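How to Clean a Small Tabletop Bin

A tabletop bin with a tilting lid picks up crumbs and smells faster than a big one. Once a week is enough for most desks.

1. Empty the bin and take off the lid.

2. Wash the lid in warm water with a drop of dish soap. Go over the rim on both sides — that's where the grime collects.

3. Wipe the inside with a damp cloth. For a smell, add 3 spoons of baking soda, leave it for an hour, then rinse.

4. Dry both parts fully before you put the lid back.

5. Press one edge of the lid. It should tip and swing back level. If it sticks, lift it out and seat it again.
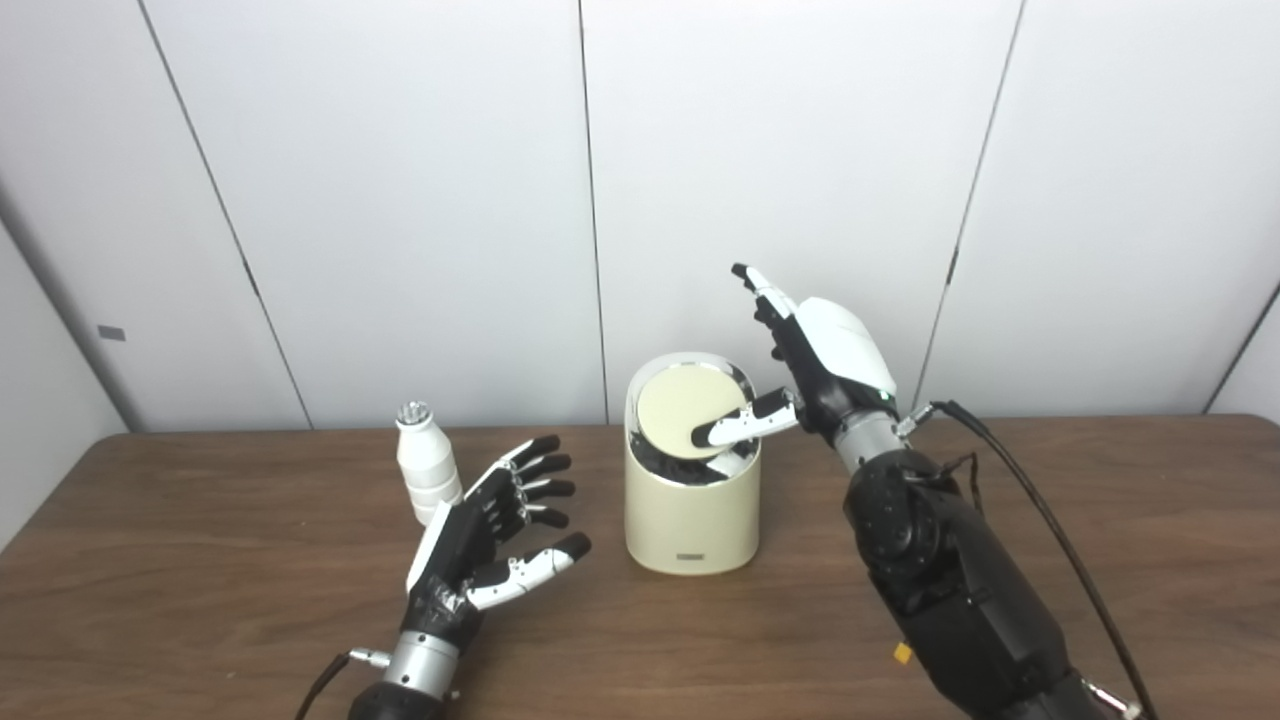
Lid tilted at the edge, cream bin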